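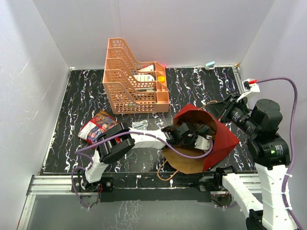
# Urnik planner FAQ

## Why does the planner reject a two-arm grasp on a bag?

Both grippers share one keep-out volume by default. Set `shared_target: true` for the bag, then replan. 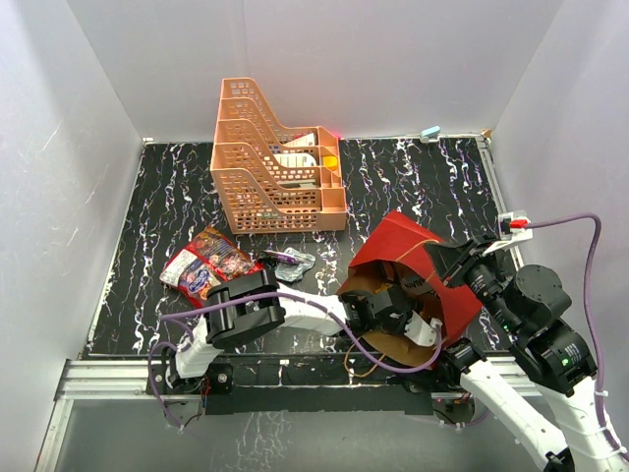
## Can I plan from the wrist camera alone?

Yes, for the final approach. Clear film over a veined tabletop gives poor masks, so raise `min_views` to 9 - the default is too low for wrappers.

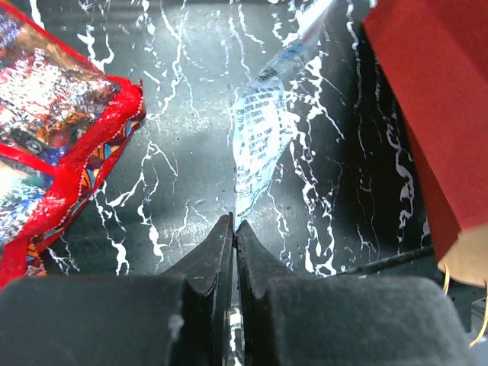
## What does error 166 mean?

The arm-to-arm transform is stale. Rerun calibration with 18 poses per arm. If it persists, send the log to Florin Onu.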